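3.2 Work surfaces

The second part of the study looked at the tables on which the sorting and placing tasks were done. Fankhauser's earlier survey of shared workrooms treated the table as a fixed item and gave it one line. We recorded the top, the leg positions and the floor beneath, as all three affected how people sat and how far they reached.

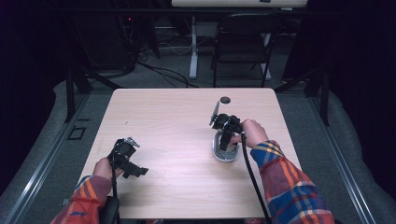
Why was a pale wood-grain laminate chosen for the top? It was already in use at both the Bridard and Ukmont sites, and it wipes clean with a damp cloth.

The grommet hole near the far edge was left open during all sessions. Participants were told to keep small items to the near side of it. Carpet was kept under the tables to cut down noise, although two participants at Ukmont said it made their chairs harder to move.

Glare was scored by hand on a scale from 0 to 10, with the overhead lights on. 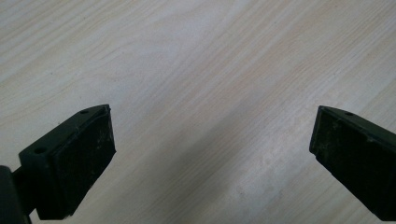
Scores of 8 or more were treated as high, and those positions were left out of the reach measurements. The grain direction was noted for each top but was not used in the analysis. Wear was logged separately, using the Fadelari surface sheet, after every 200 placements. Figure 4 gives the wear scores by site.

Figure 4. Wear scores for table tops at Bridard and Ukmont.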